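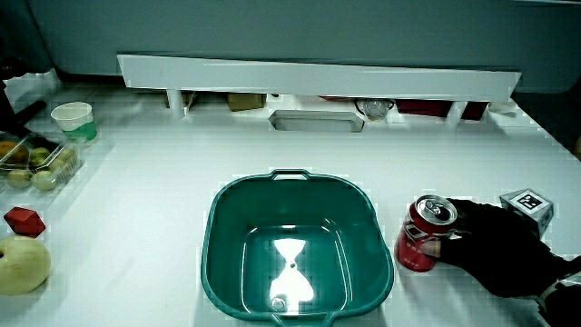
Hultska Table Clearing Set

README, last edited 24/09/2018

What it is

454 short recordings of a tabletop being cleared of ordinary things: drink cans, paper cups, fruit in clear plastic containers, plastic basins, a few toy blocks. The usual job is to get things off the table and into a basin. Each recording comes with a line of text saying what the job was and whether the person checking it thought it got done.

The set was put together at the Drevgate site and is kept under the name Hultska. An earlier version went by Witutden. If you have a folder with that name, throw it out. The labels in it are bad.

What it is not

It is not a picture of how people tidy up at home. I have seen it called "household cleanup" in two places now and I don't agree with either. A white table and a handful of props is a long way from a kitchen after dinner. There are no crumbs, no mail, no half-eaten toast. Please don't use the word "realistic" when you write about it.

Objects

Cans: red ones, mostly. Whether a can was full or empty was not written down, and you can't tell by looking. This matters more than people think, as a full can is picked up differently.

Cups: paper. Sometimes used as a target for small things, sometimes just in the way.

Fruit: some in clear clamshell containers, some loose. The labels call the pieces "apple", "pear" and so on, and I would not trust them. A greenish-yellow fruit has been called three different things by three labelers. Use "fruit" if you can live with it.

Basin: teal-green plastic, squarish, with rounded corners and a wide rim. It is glossy and picks up the overhead light badly. A simple color match will tell you the glare is an object. It isn't.

Blocks: angled, faceted shapes. Labeled "toy", "gem" or "block" depending on who was labeling.

Known problems

- 18 recordings have no job text at all. They are still counted in the total, which I argued against.
- 11 are marked "done" when the last view plainly shows something still on the table. Left as they were -- fix them on your own copy.
- "Left" and "right" in the job text are from the viewer's side, supposedly. Check before you rely on it.
- The Ledesma split has been described as harder than the main one. I have not found any sign of that in the job text.

Splits

main: everything with a checked label
ledesma: same kinds of objects, different starting layouts
leftover: the rest

Changes

Previous release said 464 recordings. Ten were duplicates and are gone. The next pass over the fruit labels is planned for December -- I'll believe it when I see it.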